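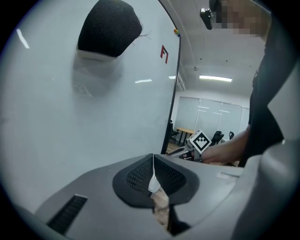
Reading time: 6 min

Section 4. Paired comparison of hand-held grippers

4.1 Scope

This section covers the comparison of two sets of finger pads, or two hand-held grippers, on a free-standing whiteboard. It applies to the Grunen hand-held gripper with either the standard or the Clunov pads, recorded on the Varma logger. For trials with the gripper mounted on an arm, see Section 6.

The operator holds one gripper in each hand. Both grippers record at the same time, and the head camera records the whole board from above. All three recordings must share a clock before the first trial (see 4.3).

4.2 Before you start

Both grippers must have passed the jaw zero check in Section 3. A gripper that has been dropped or opened since its last zero check must be checked again.

You will need:
Two Grunen grippers, charged
One marker cube for each gripper
Head camera with strap
Varma logger and its power supply
Whiteboard on its stand
Felt eraser, dry-erase marker, clip-on marker holder
Coloured magnets
Trial sheet (Terketti form 41)

Caution: Do not run charging cables across the area where the operator will stand. Route them along the wall and tape them down where they cross a walkway.

4.3 Setting up

1. Place the board so that the operator can reach its near edge with both grippers without leaning. Lock the stand.

2. Tilt the board to the working angle and tighten the clamp by hand. Push down on the far edge. If the board moves, tighten again.

3. Fit a marker cube to each gripper. The cube should not rock when pressed at a corner. Write the cube number on the trial sheet next to the gripper number.

4. Switch on the logger, then the left gripper, then the right gripper. Wait until the logger lists both.

5. Fit the head camera. Ask the operator to look at the middle of the board and check on the logger screen that the whole working area and both cubes are in view.

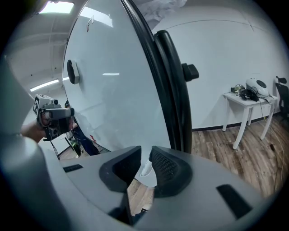
6. Start a test recording on all three devices. Close and open both jaws fully, twice, at a steady speed. Stop the recording and open the sync page. The offset shown for each gripper must be under 50 ms. If it is higher, restart the logger and repeat this step.

7. Check the board for glare. Strip lights reflected in a glossy surface can hide the edge of a light-coloured object in the wrist camera view. Turn the stand a few degrees at a time until the start position of each object is clear of the brightest streaks. Some reflection elsewhere on the board is acceptable.

8. Save the test recording with the session. Do not delete it.

Note: Changing the board angle after step 7 means repeating steps 5 and 7. Step 6 does not need to be repeated unless a device has been switched off.

4.4 Running the trials

Each object is tried with the left gripper and then with the right. Complete all trials with one object before moving to the next.

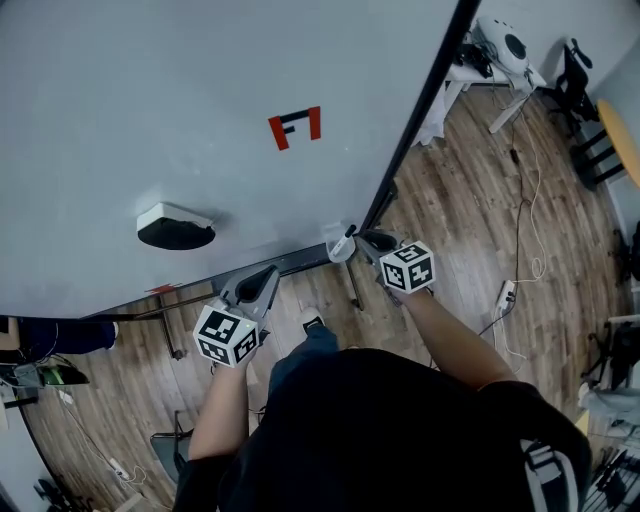
Pick-up trials begin with the jaws open and at rest beside the object, without touching it. Hold this position for two seconds so that the start can be found in the recording. For the dry-erase marker, stand the pen in its holder cup at the near edge of the board with the cap on, and bring the right gripper's jaws up next to it before the hold. Keep the other gripper clear of the pen and over the board, with its cube turned so that the head camera can see at least one face. The pen must be lifted straight out of the cup. Tilting it against the rim counts as a fault even if the pen is not dropped.

For the felt eraser:

1. Put the eraser on the board, felt side as listed on the trial sheet.
2. Hold the start position for two seconds.
3. Close the jaws on the base until the force reading stops rising.
4. Lift clear of the board, hold, and replace.
5. Enter the result before starting the next trial.

For the magnets, grip at the sides and pull directly away from the board. Sliding the magnet to the edge is recorded as a separate result (code 612) and does not count as a pick-up.

Caution: Keep fingers out of the jaws while the logger is recording. The jaws can close during a restart.

4.5 Inspecting the pads

Inspect the pads after each object. Wipe them with a dry cloth and look along the closing line from the front. Ink and felt fibres collect in the mesh and change the grip on smooth objects, so a session in which the pads were not wiped should be marked as such on the sheet.
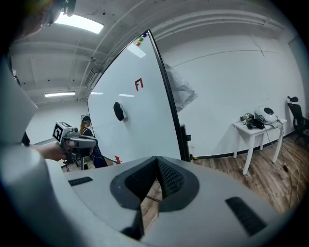 Figure 4-4. Mesh-textured finger pads, looking over the gripper body towards the board. Second gripper with marker cube at left.

Replace the pads as a pair if the mesh is torn or if one pad sits higher than the other when the jaws are closed. Do not mix standard and Clunov pads on the same gripper. After replacement, carry out the jaw zero check and step 6 of 4.3 before continuing.

4.6 Comparing the results

Load both gripper recordings in the Varma viewer and align them at the start of the hold. Compare closing time, peak force and number of faults for each object separately. Do not average across objects.

If the two operators' results differ by more than the two pad types do, run the session again with the grippers swapped between hands.

Corrections to this section go to Gaétan Carrier. Quote the form number and the step.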